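Home | Guides | Drone Law | Ask Marlina | Links

How to look up airspace restrictions before you fly your drone near a border

I live 2 miles from an international border and I fly a little camera drone most weekends, so I've done this lookup more times than I can count. It takes ten minutes once you get the hang of it!

Start with your own country's aviation authority. Find the page for published notices (most of them call these NOTAMs) and search by the nearest airport, even if it's a tiny one. Print the list or save it to your phone.
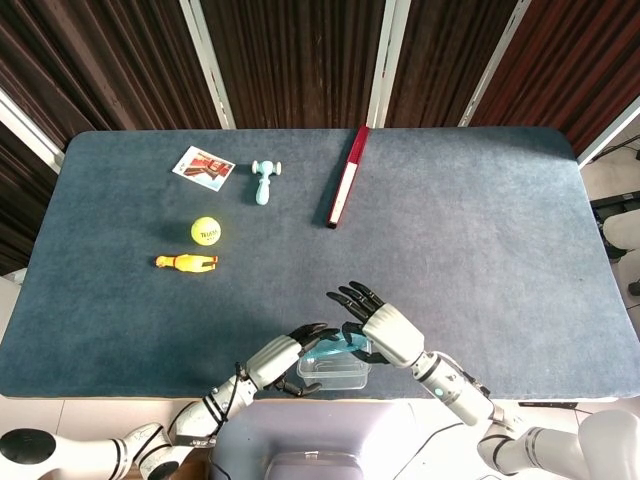
Toy hammer, tennis ball and rubber chicken on the table.

Next, read the altitude lines. Some notices only cover the high stuff where military aircraft cross, and some go right down to the ground. If the lower limit says SFC or GND, that's you, and you stay out.

Then do the same search for the country next door. I skipped this my first year (oops) and missed a temporary zone that went up on a Monday for an army exercise. Check the times too! They're nearly always in UTC, and I write my local time next to each one in pen.

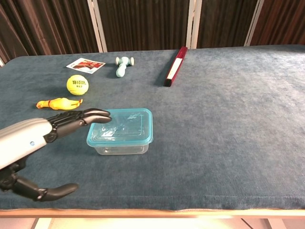 Last step, call the local airfield if anything is unclear. The folks at Delley have always picked up for me, and they'd much rather get a silly question than a surprise. Have your coordinates and planned height ready before you dial.

Comments (2)

Heike Engelhardt: The UTC thing got me last summer. Do you know if restrictions over water show up in the same list?

Marlina: Mine do, Heike, but look under the sea area name as well as the airport.

Contact | © Marlina Manurung | Back to top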